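Open Day at the Utix Factory in Bencombe

I went on a Friday in January, with bus 357 from the station. The doors opened at 10 and the tour took 2 hours, with a short break for tea.

Utix makes metal parts for kitchens and for shop shelves. First we walked through the old hall, where the floor is still from the Zirnico years – very uneven, so wear good shoes. The noise was less than I feared. I liked most the small room with paper drawings of parts which are not made anymore.

Lunch was in the Joo canteen across the road. The soup was good and not expensive.
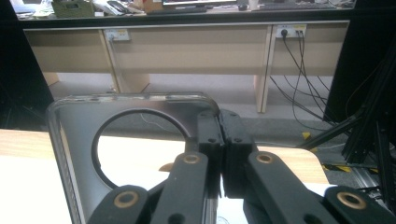 The last bus back leaves at 2, so do not stay too long over the coffee.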